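Laboratory Notebook, Preparation Room
Rusdale Materials Laboratory
Entry for July. Subject: bench layout, trays and glassware

Opened 8:40. The purpose of this entry is to record the revised arrangement of the preparation bench and the rules agreed for wiping down trays and glassware between batches. The previous arrangement was entered in the last volume and is superseded from this point on.

1. Stock received

The order from Candell arrived complete except for the lids, which are on back order. Received and shelved: 29 shallow trays, assorted colors, and one carton of lint-free wipes. Invoice total 2,188, charged to the preparation account. The trays have been placed on the lower shelf of the Bråten cabinet, long sides facing out, with no more than six in a stack. The upper shelf is reserved for glass.

Two of the older trays have been withdrawn because of cracked rims. They may be used for holding tools but are not to be used for samples. Light scuffing on the floor of a tray is acceptable. A scratch that catches a fingernail is grounds for withdrawal.

2. Color assignment

Pink: dry transfer and wiping only.
White: weighed powders.
Blue: rinsed parts awaiting inspection.
Gray: waste for the day, emptied before the room is closed.

The assignment follows the one already used in the Mallar building, so that trays moved between the two rooms need not be relabeled. Colleagues who have trays from the earlier scheme in their own drawers are asked to return them to the lower shelf before the end of the month.

3. Wiping procedure

Wipes are to be used crumpled and not folded into a pad. Trials earlier in the month compared the two. The pad left a line of residue along the inside corner of the tray in most runs, while the crumpled wipe reached the corner with less pressure. Residue was weighed after each run and the figures are in the loose sheets at the back of this book, 199 weighings in all. Eleven of these were rejected for a drifting balance and are struck through in red.

The wipe is brought in over a long side of the tray, worked toward the far side, turned once, and discarded. A wipe that has touched the outside of the rim is not to be taken back to the floor of the tray. Glassware is left standing upright on the bench, clear of the tray, while this is done. It had been the habit to set the beaker inside the tray, and the ring it left was recorded as residue on at least one occasion.

Bench at the start of the wiping step, empty pink tray at center, clear glass beaker set apart from it, and the white wipe at the left rim:
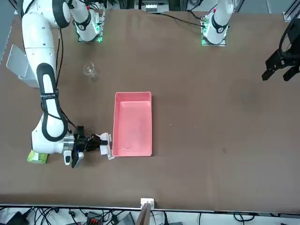 Vol. 4, p. 235

Continued from the preceding page.

4. Remarks on layout

The tray should stay near the center of the table with its long side running away from the operator. The beaker position is satisfactory. It would be preferable to keep the lower left of the tabletop free of small boxes during weighing days, and the flat metal panel should go back to the rack when the bench is not in use.

5. Outstanding

Lids from Candell, no delivery date given. Ask again.
Second carton of wipes to be ordered once the first is half used.
Balance to be leveled and checked against the reference weights before the next series.
Drawer labels for the Bråten cabinet, upper shelf.
Decide whether the blue trays require a separate drying rack. The present rack holds over half of them if they are stood on edge, but the spacing is tight.

Room closed 4:15. Gray tray emptied. Balance covered and left on.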